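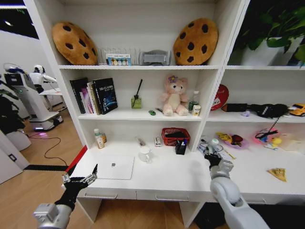
A white desk with the shelves built in, books and a pink bear above the laptop.

Most advice on working at home begins by telling you to clear the desk. Put the toys in another room, keep one pen, hide the books behind a door. I followed that advice for two years and I think it is wrong for anyone who lives in a small apartment.

My place is 207 square feet smaller than the one I left. The desk is where I work, pay bills, drink coffee and keep the things I was given and don't want to part with. A desk with shelves over it suits that kind of life. The desktop stays mostly free because everything else can go up. A closed laptop takes up little room. Pens belong in a holder, and small items that have no home belong in a basket against the back wall, where you can reach them without getting up.

People object to the soft toys. My friend Said Chraibi says a grown person should not have a teddy bear at eye level during office hours. He has a Skorine desk with nothing on it but a lamp, and his paperwork is on the bed. I would sooner look at the bear. A pair of cookie cushions on the top shelf does no harm up there, and they come down when somebody needs to sit on the floor.

I do have rules. Anything I touch every day goes on the lowest shelf or the desk itself. Books I am reading go in the middle. The top is for light things only. A plant can go up high too, as long as you remember to water it. I forgot mine for most of July.

Drinks are my weak point. A mug, a water bottle and a carton can all end up near the same laptop by three in the afternoon. I now keep the bottle one shelf up and take the mug to the sink when I stop for lunch. That helped more than the Cledness drawer trays I bought, which are in a closet.

The empty desk looks good in the Kondimov catalog. I have been through all 13 of their home office pages and did not find one pen. Somebody using that room would have to stand up for a charger, a stamp or a cold remedy. After a week the things would come back out, and they would land on the desktop with no shelf to go to.

So buy the shelves before you throw anything out. Wipe them once a month and move the books when you do it, as the dust collects behind them.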